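Umgate revises shirt folding sheet for its Lomton sorting room

06/12/2019

Umgate has issued a new folding sheet for the clothing sorting room in Lomton. It replaces the one in use since August and covers white cotton garments only: T-shirts, sweatshirts and hooded tops. Colored garments stay on the old sheet until the next revision.

The main change is in the order of work. Under the old sheet, a garment was folded first and checked for labels and attachments afterward. The new sheet moves the check to the start. Each piece is laid on a clear white table, the collar is located, and anything pinned or stuck to the front is noted before the first fold is made. Cords are drawn level at both ends and laid flat inside the body of the garment.

The white surface stays. Staff had asked for a darker one, as white cotton on a white table is hard to read at the edges, but a dark top shows lint and has to be wiped between pieces. The sheet tells sorters to work from the collar instead – the neck ring and its label can be found quickly even when the hem and sleeves are bunched underneath.

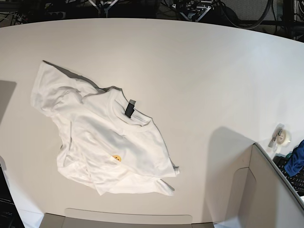
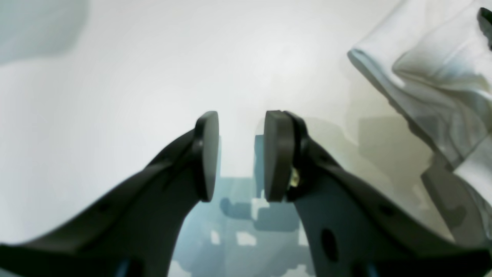
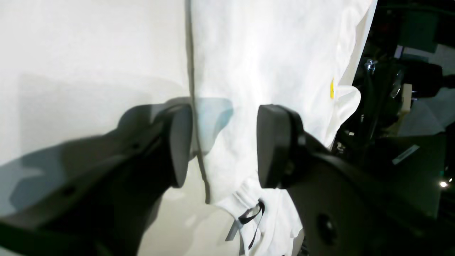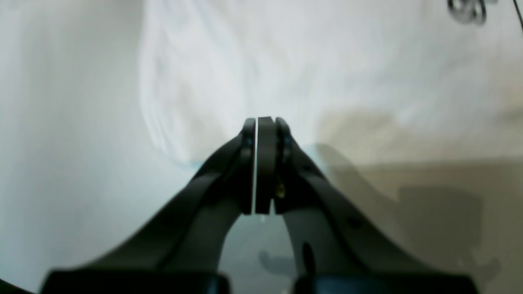 Abílio Frade said that the order of checks mattered less to him than the width of the finished fold, which the old sheet had left open, and that shelves at the Matos store had been filled unevenly as a result. He would have preferred a single width for all sizes.

The new sheet sets two. Small and medium shirts are folded to 21 cm, and large shirts and all hooded tops to 54 cm before the final turn, then halved. Stacks are limited to 13 shirts or seven hooded tops. Sleeves go behind the body, one over the other, with the cuffs kept inside the side fold.

Garments with a badge, pin or sticker go to a separate tray and are not stacked. The sheet does not say who removes the attachment or where it is kept – a note on this is to follow. Pieces already folded under the old sheet will go out as they are.

Printed copies are posted at the Lomton tables. The Seden room, which handles bedding and towels, is not affected.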